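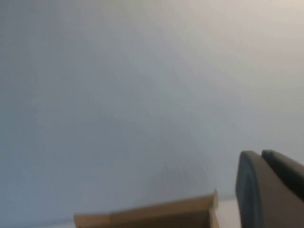
**Figure 1.** Wrist view, box station, Sugden fingers fitted. Fingertips at lower right, box rim along the bottom.

### 4.2 Wrist camera placement

Camera placement gave us more trouble than the choice of fingers, so it gets its own section. We kept the wrist camera on the same bracket for both finger sets (the Sugden set and the older Dridari set), which made the comparison fair but meant neither view was tuned. At poses like the one in Fig. 1 most of the pixels go on plain wall, with the box only just in at the bottom and its inside out of sight. The controller gets a rim, one raised corner and the two fingertips to work with. Not much. Blur does not help either, the rim edge is soft and so are the fingers.

We logged 2911 approaches over the whole of October, all on the Skusgate arm, all with Erna as controller. Same speed limits thoughout. An approach was counted as blind if the inside of the box stayed hidden until the last 300 mm of travel. By that rule 367 were blind, split unevenly: more with the Sugden fingers, whose rounded tops take up a fair bit of the lower right corner. Dridari fingers are slimmer but shorter, so the wrist has to come lower, and the rim then fills the view late on. Swapping one problem for another, really.

Three things we tried, in order:

- Tilting the bracket down by 5 degrees. Helped with the box, but the fingertips then drifted out of view on wide openings. Dropped.
- Masking the finger area before the image goes to Erna. Cheap, kept for all later runs.
- Starting each approach from a higher wrist pose. Slower, but the rim was found sooner. Kept for the Sugden set only.

Lighting was left alone. Pritchard ran a short set with an extra lamp behind the arm and saw no change in rim detection, so those runs are not in Table 3. Exposure was fixed for every run, on Van Leeuwen's advice, as the pale background otherwise pulled the auto setting about and the dark finger pads lost what detail they had.

One caveat on the numbers. Blind approaches are not failed approaches; many ended in a clean grasp anyway, going on the last stored box pose. Grasp results are in Section 4.3 and should be read seperately from the view results here. A second camera on the forearm would settle most of this, but cabling past the wrist joint was not ready in time for these runs.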